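**Collecting demos for the Wusden policy, cube-on-lid task**

Quick version, ask Abla Masri if stuck.

1. Tape the mat down at the corners. If it slides mid-run, toss the demo.
2. Cube and lid both on the mat, new spots every episode. Don't drift back to the same layout, the policy just memorizes it.
3. Home the arm, start recording, wait 2 seconds, then move.

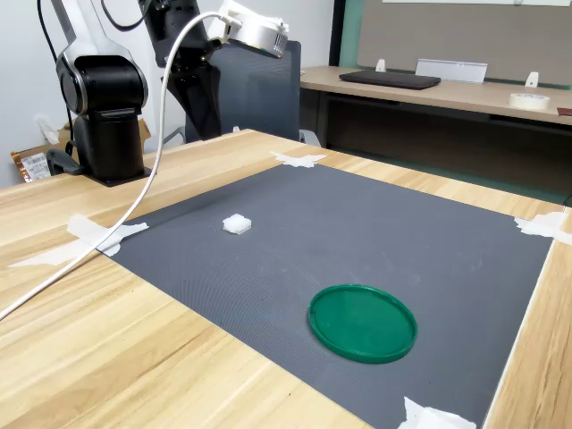

4. Grasp the cube from straight above, lift, pause, lower it into the lid. Slow is fine – jerky is not.
5. Open the gripper all the way before you back off. Half-open releases wrecked the first batch.

Save, reset, repeat. We stopped at 57 good demos; Khoa got a usable policy out of that with 5 action steps per chunk. Longer chunks overshot the rim alot.

Before training, trim the idle frames at the end – the script only does teh start. Failed grasps go in their own folder, dont delete them.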